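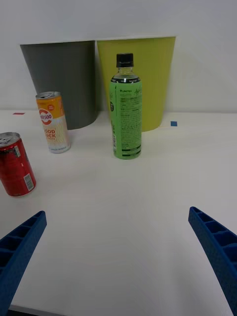 3. Bin placement and sorting in shared offices

3.1 Setting

The work was carried out in two office buildings run by the same landlord, Marciniak, in the Ustaveck business district. The first building, Drirnach House, is let floor by floor to small firms. The second is a single-tenant building used by an insurance call centre. Both have the same waste contract with Fernex, under which general waste goes to landfill and drink containers, clean paper and rigid plastics go to a sorting plant. Food scraps were not collected separately in either building during the study and are treated here as general waste.

Before the study each desk had its own small bin, emptied nightly by the cleaners, and recycling went to a single large bin in the kitchen on each floor. Tenants had been told about the recycling bin by a notice in the lift and, in the call centre, by a line in the staff induction booklet. Neither building had any other program to encourage sorting. In the interviews described in Section 3.4, several long-serving staff could not say where the recycling bin on their own floor was kept.

The desk bins were removed in August and replaced with shared stations. We had no say in the decision to remove them, which Marciniak had already made on grounds of cleaning cost. We were able to choose where the shared stations went and how they were laid out.

3.2 Layouts

Sixteen stations were set up across the two buildings. Each had one bin for general waste and one for recycling. Two layouts were used. In the split layout the bins stood at opposite ends of the same room or corridor. In the paired layout they stood next to each other against a wall, with no gap wide enough to drop an item between them. Figure 1 shows two bins side by side in this way, one dark grey and one yellow-green.

Colour was kept the same throughout and was not tested. Earlier work on bin colour has mostly been done in schools and at outdoor events, where people pass a bin once and do not learn its position. Office staff use the same bin many times a week, and we expected position to matter more to them than colour. That expectation should be kept in mind when reading the results, as the design gave us no way to check it.

Lids were left off all bins. A trial of lidded bins in the call centre was stopped early after complaints that the lids had to be touched, and no results from that trial are reported. Labels were printed in black on white paper and fixed to the wall at eye level. They gave the name of the stream and a short list of accepted items. The wording was taken from the Fernex customer guide, except that "commingled" was changed to "recycling" after two of the first people we spoke to asked what it meant.

3.3 Waste audits

Bags were taken from the stations at the end of the working day, tagged with the station number and held overnight in a locked loading bay. Charmaine Tshabalala and Bhupendra Kanaujia sorted them the next morning. Each item was recorded as one of seven types and marked as correctly or incorrectly placed under the Fernex rules that applied at the time. Items smaller than a bottle cap were ignored. Paper towels caused the most disagreement between the two sorters, as clean towels were accepted for recycling at the start of the study and later refused. We applied the later rule to all bags.

In total 1818 items were recorded. Liquid left in drink containers was noted but did not change how the container was scored. Some studies count a half-full bottle in the recycling as an error. We did not, because the sorting plant accepts them, although it would prefer not to.

The bags were sorted without knowledge of the layout as far as this could be managed. In practice the sorters came to recognise some stations from their contents. One station on the ground floor of Drirnach House sat outside a print shop and its bags were full of paper offcuts. Another took nearly all of the takeaway cups from a meeting room. We have left both in the analysis, and removing them does not change the direction of any result.

3.4 Interviews

Delyth Trevor and Haf Gittins held short interviews with staff and cleaners in both buildings. Staff were approached in kitchens and break areas and asked how they decided where to put their rubbish. Cleaners were interviewed at the start of their shifts, with the agreement of their supervisor, and were paid for the time. No names or job titles were recorded. The interviews were written up from notes on the same day and grouped by theme by Eluned Gough, who had not taken part in collecting them.

3.5 Results

Drink containers were placed correctly more often at paired stations than at split stations in both buildings. The difference was larger in the call centre, where breaks are short and timed. At the split stations there, bottles and cans were commonly found in whichever bin was closer to the door. Paper showed a smaller difference, and for food packaging there was no difference we would be willing to rely on.

The paired layout had one clear drawback. General waste turned up in the recycling bin more often than it did at split stations, especially late in the day. Cleaners put this down to the general waste bin filling first. When it was full, people used the one beside it. At the split stations a full bin led to items being left on top of it or on the floor, which made more work for the cleaners but kept the recycling cleaner.

Staff gave much the same account. Most said they used the nearest bin and looked at the label only when holding something unusual, such as a foil-lined packet. A few said they had stopped sorting altogether after seeing both bags go into one trolley. The bags were in fact kept apart inside the trolley by a divider that could not be seen from the corridor. Marciniak has since been told of this and has asked the cleaning contractor to use separate trolleys, but the change came after the last audit.

The removal of desk bins was unpopular in Drirnach House and passed without much comment in the call centre. Several tenants in Drirnach House brought in bins of their own. The contents of these were emptied by the tenants, usually into the general waste bin, and could not be told apart from other waste in the audit.

3.6 Limits

Both buildings were chosen because access was easy. Neither has more than 500 staff, and results from larger sites with a central canteen may differ. The audits recorded items and not weight, so they cannot be used to estimate landfill charges. We also had no audit from the period of the desk bins, and the comparison is between the two shared layouts only.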